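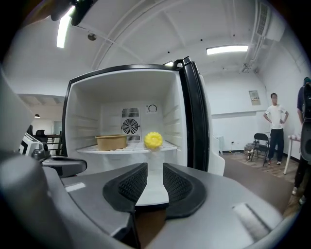 Tellow 135 Mini Fridge: Six Months in a Spare Room

I bought the Tellow in April for a room over the garage that we rent out to guests. It cost $135 with shipping. The old Hutchins had started to hum so loudly that two guests unplugged it overnight.

Noise: Low. With the bed 6 feet away, I can hear the compressor start but not while it runs.

Cooling: Drinks put in at noon are cold by dinner. Milk keeps fine on the middle setting. Don't expect much for ice cream.

Space: The wire shelf lifts out and can go back in at a different height. A tall juice bottle needs it moved. Small jars tip on the wires, so I lay a plastic mat on top.

Cleaning: The side walls have ridges that catch crumbs. A damp cloth takes care of them, but it is slow work.

Manual: 30 pages, and only four of them are in English.

I also looked at the Ternero, which has a real freezer box and costs more. For guests staying a night or two, the Tellow is enough.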